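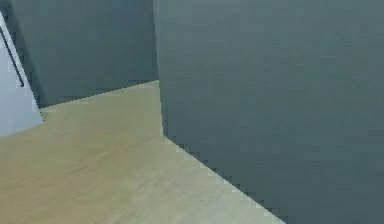 Njål Dalen wrote in to say that a hallway should be painted last, after you've lived with every other room for a winter, and that anyone who does it first will do it twice. I read his letter out loud to Gudrun Görtz over the phone before I drove up to see her, and she laughed for so long that I had to hold the receiver away from my ear.

Gulisance > At Home > Conversations

Search Gulisance
Go

14th June
By the At Home desk

"He's right, you know," she told me when I got to her kitchen in Zelstead, before I'd even found somewhere to put my coat. "He's right, and I've painted my own hallway four times, so I should have had his letter years ago!"

Gudrun has been painting the insides of other people's houses since she was 13, when her uncle handed her a brush and a coffee can of primer and pointed her at a closet. She is 63 now and says the closet was the best teacher she ever had. It was dark, it was cramped, it had a shelf she couldn't get behind, and her uncle checked it with a flashlight when she was done.

"He didn't say a word," she said. "He just handed me the can again. So I went back in, and I was mad as anything, and I did it properly. I still think about that closet when I'm tired at the end of a day and there's one more corner left."

We had coffee and then more coffee, along with a rhubarb cake that had sunk in the middle (she apologized for it twice, and I had two pieces). She talks the way I imagine she paints, which is to say slowly and going back over things. I'd come with a page of questions about color and we didn't get to color for most of an hour, what with the cake, and the state of the road out past the feed store, and a long story about a ladder that I promised her I wouldn't print.

When we did get there, she wanted to talk about waiting.

"People call me the week they get the keys," she said. "They've got the little cards from the store, they've got them all fanned out, and they want me Monday. And I say, fine, I'll come Monday, but I'm only going to bring the coffee. Where does the sun come in? Where do you drop your bag? Do you even like this room? They don't know yet. How could they?"

She asks new clients to tape up big sheets of painted paper and leave them alone for two weeks. She moves them around herself when she stops by, one behind a door, one next to the window, one down low by the baseboard where the floor throws its own color back up at you. That last one surprises people, she says. A color they loved at eye level can go completely strange down by a red rug or an orange pine floor.

I asked her about grays, since half the houses I've visited in the past few years seem to be some kind of gray, and she put down her fork.

"I don't mind a gray! Everybody thinks I'm going to be rude about gray. What I say is, find out what's in it. There's always something in it. There's a green or a blue or a bit of purple, and you'll be looking at that for ten years, so you'd better be friends with it. Put it next to a plain white sheet and it'll tell you by lunchtime."

The biggest job she ever took on was the old Seidel house, up on the hill, where she spent most of one year and used 60 gallons before she stopped keeping track for the family. The bill for the paint and the plaster repair came to $3190, and she can still recite it, because she'd quoted them less and had to walk up there with the paper in her hand.

"I was sick about it," she said. "I sat in the truck a good long while. And Mrs. Seidel just said, well, Gudrun, is it nice? And I said yes, it is nice. And she went and got her checkbook. I learned to quote higher after that, but I also learned to do it nice."

She has opinions about tape (use less of it, and pull it sooner than you think), about cheap rollers (no), and about painting with the radio on (yes, but nothing with a ball game, you'll miss a whole strip of wall in the ninth inning). She thinks ceilings get neglected. She thinks most trim could be left alone for another five years if people would only wash it with a little dish soap and warm water.

"Wash it first!" she said, and she said it again at the door when I was leaving. "Tell them that. Half the people who call me need a bucket."

She's meant to be slowing down. There was a small party back in May, with sheet cake, that her sister insisted was for her retirement and that Gudrun insists was only a party. The Monday after, she started on a dining room over on Drondia Street, and when I visited she had two bedrooms lined up behind it.

As for that hallway of hers, it's on its fourth color, a soft buttery yellow, and she walked me up and down it with the light on and then with the light off. I told her I liked it very much. She stood looking at the far end of it, by the stairs, with her head over to one side.

"I might write back to your Mr. Dalen," she said. "I'd like to know what he did with his."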